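Speaker notes - the Berlow reading room and how it was paid for
Local history evening, 3/16/18

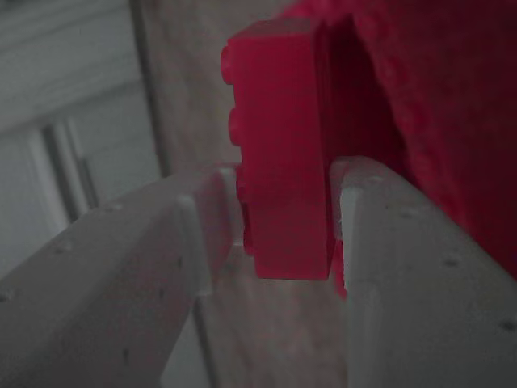

One of the members wrote in beforehand to say that the reading room was never a library, whatever the sign says, and would I please make that clear at the start. Fair point. It lent no books until it had been open for eight years. Before that you read the newspapers on the premises and left them on the table.

Slide 2. Where it stood

Corner plot, bottom of Mill Lane, opposite the old pump. Ask who remembers the railings. The plot had been a coal yard and the deeds still call it that. The land was leased first and bought later, and the two dates get mixed up in nearly everything printed since. The stone over the door gives the date of the lease. The building was not finished until the January after.

Slide 3. Who wanted it

The first letter in the minute book comes from the Drelov works, which was then the largest employer on this side of the river. The works wanted somewhere for the night shift to sit between the end of work and the first tram. The chapel wanted somewhere without beer. They did not get on, and it took two winters before they would meet in the same room. Read out the short passage from the minutes here (green tab). Don't read the second passage, it goes on too long.

Slide 4. The money

Building cost: £1,193. People usually expect it to be more. The walls were cheap because the brick came from the works at cost, and the roof slates were second-hand from the school.

Subscriptions came from 79 households. The list survives and I have copies at the back. Please put them back in order after looking.

The rest was a loan from the Rimkutė bakery, which is the part most people here won't have heard before. The bakery lent the money without interest and asked for the use of the cellar as a flour store. That is why the cellar has a wide door on the lane side and a ramp instead of steps. The arrangement outlasted the loan by a good many years.

Pause for questions on the money. There are always some.

Slide 5. What went on there

Newspapers, draughts, a savings club, evening classes in book-keeping and in English. The English classes were mainly for families who had come over from Bruvanau to work at Drelov. The class register gives street names but not house numbers, so please don't ask me to find your grandfather's door - I have tried for several people and it can't be done from this source.

The piano arrived by gift and nobody was allowed to play it before noon on account of the night shift. The rule is still painted on the inside of the lid.

Slide 6. Books at last

The lending shelf started with a bequest. By the time the county took over there were 3,000 volumes on the shelves, and the floor at the north end had dropped. The county surveyor's report is dry but worth a look. He recommended moving the shelves or moving the floor. They moved the shelves.

Slide 7. Closure and after

Keep this short, it is recent enough to annoy people. The county closed the room, let it as offices, then left it empty. The present hall group took on the lease and repaired the roof. The flour door was opened up again during that work.

If asked about the plan for the cellar: it is not decided, and I am not the person to say.

To finish

Ask for photographs of the inside, any date, and for anything with the old stamp in it. The stamp is an oval with BERLOW R.R. across the middle. Books with it turn up at jumble sales. We can scan things and hand them back the same evening.

Tea is at the back. The projector has to be off before the urn goes on, same socket.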